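Lenddale Students Take Two-Handed Robot Through Table-Clearing Trials
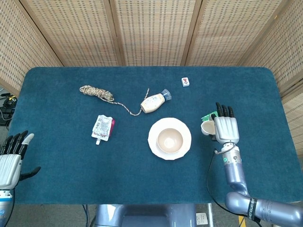
LENDDALE, February 17, 2024 – Students in the robotics project course at Lenddale Technical College have completed the first block of trials in a table-clearing task for a two-armed robot, the department said. The course runs for 12 weeks and ends with a graded demonstration in which the robot must move a set of household items from a table to assigned positions, with no operator input after the start command.

The task is built around objects that differ in shape, stiffness and surface. The trial set includes a plate, a bowl, a small white cup, a squeeze bottle, a spouted food pouch, a mahjong tile and a length of twisted rope. Each object has its own score sheet. A grasp counts if the object leaves the table and stays in the hand for the full hold period. A placement counts if the object comes to rest inside the target area and does not tip.

Unathi Kekana, who teaches the course, said the object list was settled in January after a pilot round with blocks and cylinders gave scores that were too close together to grade.

"Every group could pick up a block," Kekana said. "The marks told us nothing about whose planner was better. With a pouch or a rope, the groups separate quickly."

Four groups share the robot. Each is assigned blocks of 15 runs, and a run is stopped if the arm exceeds its torque limit or if an object leaves the table. Stopped runs are scored as zero and stay in the record. Groups may change their software between blocks but not within one, and any change has to be entered in the shared log with a short note on what was altered.

Across the first block and the practice sessions before it, the course collected nearly 800 recorded grasps. The recordings include joint positions, motor currents and head camera images, and all groups have access to all of them. Kekana said sharing the recordings was a condition of taking part. Last year each group kept its own data, and two of them spent most of the term finding the same calibration error.

Results for the rigid objects were in line with what the groups had predicted in their planning reports. The cup gave the highest grasp scores. The bowl was harder when it stood on the plate, where the fingers had less room to close below the rim, and two groups now approach it from above with a wider hand opening. The mahjong tile produced the most failed attempts of any rigid item. Its height leaves little for the fingertips to hold, and a small error in the estimated table height is enough to make the fingers close over it or press into the surface.

The pouch and the rope are scored separately. For the pouch, the students found that the contents shift during the lift and change the load on the wrist, which the original controller read as a slip. The group named Yilma added a short pause after lift-off before the slip check is switched on. The group named Flodton left the check in place and raised the threshold. Both changes reduced the number of false stops, and the course has not yet compared them over a full block.

The rope remains the weakest item for all groups. The present rules give one point for lifting any part of it and a further point for moving the whole length into the target area. No group has earned the second point. Part of the difficulty is that the rope may catch on or drag a neighboring object, and a dragged object is scored as a fault even if the rope itself is placed. The rule was disputed at the January review and was kept for this term.

Scoring is handled by Markis, a small program written by students in an earlier year of the course. It reads the run log, compares object positions before and after the run, and produces a score out of 100. Operators can override a score when the position estimate is clearly wrong, with a second student confirming the change. The present version has trouble with white objects placed on the white plate, and those runs are checked by hand.

Lighting was also raised in the groups' reports. Position estimates made late in the afternoon differed from those made in the morning by several millimeters for the smaller items. The course has fixed the room lights at one setting for all scored blocks, and the blinds are to stay closed. Runs made before the change will not be repeated.

The second block adds a handover step. The robot will have to pass the cup from the right hand to the left before placing it, which requires both arms to work in the same space above the table. Groups must submit a collision check in simulation before they are given time on the robot. Speed will be limited to half the current setting until a group has finished five handovers without contact between the arms.

The final demonstration will be held in the ground-floor laboratory and is open to other students in the department. Object positions will be drawn by lot shortly before each run – the groups will not see the layout in advance. Score sheets, the rules for both blocks and the source code for Markis are available on the course page. Students who want to join next year's course need a passing grade in Control Systems and should contact the department office before registration closes.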